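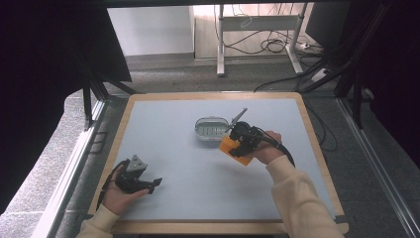 ## 3. Le corpus, et ce que j'appelle une « rectification »

Je commence par un aveu de méthode : au départ, je ne voulais pas travailler sur les rectificatifs. Je voulais travailler sur les éditos de campagne, comme tout le monde, et j'avais déjà une jolie bibliographie sur la question. Puis j'ai passé un mois de mai entier à lire les archives de Vadinside, le blog politique de Luvdale, et j'ai remarqué que les passages les plus intéressants se trouvaient presque toujours en bas de page, en italique, derrière le mot « Mise à jour ». C'est là que le chroniqueur revient sur ce qu'il a écrit le matin (souvent en colère) et qu'il doit décider, devant ses lecteurs, jusqu'où il veut bien reculer.

Le corpus compte 3387 billets d'opinion, tous signés, tous consacrés à la politique locale ou nationale. J'ai laissé de côté les revues de presse et les billets composés d'une seule citation, qui sont nombreux et qui auraient noyé le reste. Sur cet ensemble, 706 billets portent une modification signalée par l'auteur lui-même. Je n'ai rien fait des modifications silencieuses. Je sais qu'elles existent, j'en ai repéré en comparant des versions archivées, mais je n'avais aucun moyen sérieux de les retrouver toutes et je préfère ne pas en parler du tout plutôt que d'en parler mal.

### 3.1. Rectifier, préciser, en remettre une couche

La première difficulté, c'est que « Mise à jour » veut dire tout et son contraire. Il y a la rectification franche : le chroniqueur a attribué à une élue une phrase prononcée par son adversaire, il barre, il corrige, il s'excuse parfois. Il y a la précision, où l'on ajoute un lien ou un contexte sans toucher à la thèse. Et puis il y a ce que Dinesh Bhatt, avec qui j'ai codé tout cela, a baptisé dès notre première séance « la rallonge » : l'auteur fait mine de corriger et profite de l'occasion pour taper plus fort ! J'ai gardé le mot, faute d'en trouver un meilleur.

Nous avons codé séparément, chacun de son côté, puis comparé. La rallonge nous a donné un mal fou. Prenons l'affaire Olszewski, du nom du conseiller municipal dont l'intervention sur le budget des transports a occupé le blog pendant des semaines. Le billet initial lui reproche d'avoir menti sur le coût d'une ligne de bus. La mise à jour reconnaît que le chiffre était bon, mais ajoute que « avoir raison par accident ne fait pas un homme d'État ». Est-ce une rectification ? Sur le fait, oui, sans discussion. Sur le ton, pas du tout. Dinesh l'avait rangée parmi les rectifications, moi parmi les rallonges, et nous avons fini par admettre qu'un même paragraphe pouvait recevoir 2 étiquettes - une pour le fait, une pour l'attitude. Il a fallu reprendre le codage depuis le début, ce qui explique une partie du retard de cet article (l'autre partie ne regarde que moi).

**Figure 1.** Barre translucide jaune orangé, maintenue debout entre des mâchoires ; bord supérieur irrégulier.

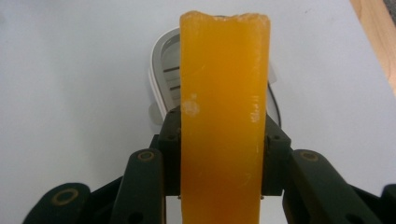

Avec ce double étiquetage, le tableau devient tout de suite plus lisible. Les chroniqueurs corrigent volontiers un nom, une date, un montant. Ils corrigent beaucoup plus rarement un adjectif. On peut donc lire un billet dont toutes les données ont été remplacées et dont la conclusion n'a pas bougé d'une virgule, et je dois dire que l'effet est assez vertigineux quand on en lit plusieurs à la suite. Pour suivre ces déplacements, j'ai utilisé Lidatex, qui aligne les versions d'un même texte et signale les mots conservés. L'outil est un peu capricieux avec les apostrophes françaises, mais une fois qu'on a nettoyé les fichiers, il fait très bien l'affaire.

### 3.2. À qui parle la mise à jour ?

Fergal Gilmartin, en relisant une première version de cette section, m'a posé une question à laquelle je n'avais pas pensé : qui lit encore le billet au moment où la correction arrive ? J'étais partie de l'idée que le chroniqueur s'adressait à la personne mise en cause. En relisant les 706 billets avec cette question en tête, j'ai changé d'avis. La mise à jour vise le plus souvent un commentateur, quelqu'un du même bord, qui a relevé l'erreur et qu'il faut à la fois remercier et remettre à sa place. « Merci au lecteur qui me signale que… » ouvre un nombre considérable de mes exemples, et la phrase suivante commence volontiers par « cela dit ».

L'adversaire, lui, est presque toujours absent de la scène. Quand il proteste en personne, le chroniqueur cesse d'écrire des mises à jour et publie un nouveau billet, avec un nouveau titre, et la dispute repart de zéro. Je n'ai pas compté ces billets de réponse parmi les rectifications, même quand ils en contiennent une. Le choix est discutable, et Fergal le discute encore, mais il m'aurait fallu sinon fixer un délai au-delà duquel une correction cesse d'appartenir au texte corrigé, et je ne vois pas comment le justifier à partir des seules archives. La section suivante reprend donc uniquement les mises à jour placées sous le billet d'origine, en commençant par celles qui portent sur des propos rapportés.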